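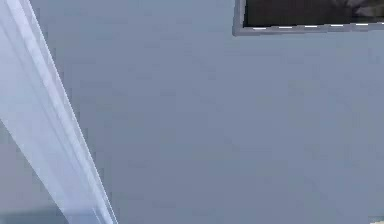 Worum is a set of simulated indoor navigation episodes for testing stop-and-recover policies in mobile robots. It was built to measure one failure: an agent that has lost its position because the current view carries too little structure to match against its map. Views dominated by a single flat wall, with a dark framed pane entering at one corner and a white strip running down the other side, are scored as low-information and make up one of the two test conditions. The other condition uses views with at least one complete doorway.

Contents

The release has 4,000 episodes rendered in the Thaler simulator. Of these, 500 are held out for testing. Each episode contains the color stream, the commanded velocities, the true pose and a per-step information score between 0 and 1. Depth is not included. Scene geometry is shared between the training and test splits; start poses are not.

Method

The baseline, Carkeo, keeps 4 pose hypotheses. When the information score stays under the threshold for 2 consecutive steps, forward motion is suspended and the agent rotates in place toward the heading with the highest expected score. Motion resumes once one hypothesis clearly outweighs the rest. No retraining is needed to change the threshold – it is read from the configuration file at start.

Doorway views resolve most hypotheses quickly. An open door, the room behind it and a piece of furniture against the near wall give the matcher edges at several depths, and the floor line fixes the heading.

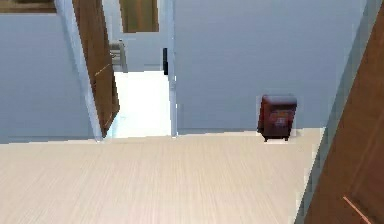 Vlasta Jelínek objected on the issue tracker that overexposed rooms beyond a doorway should be scored separately, as the matcher may be using the door frame alone and gaining nothing from the far room. The score has not been split in this version. A mask for regions past the threshold is planned.

Known limitations

Lighting is fixed within an episode. Textures are simplified, and streams are stored with lossy compression, so block artifacts appear in flat regions and along edges. The information score is sensitive to them at low thresholds. Results on Worum should not be read as evidence of performance on physical robots.

Maintained by Zosidmont. Card last revised 3/8/26.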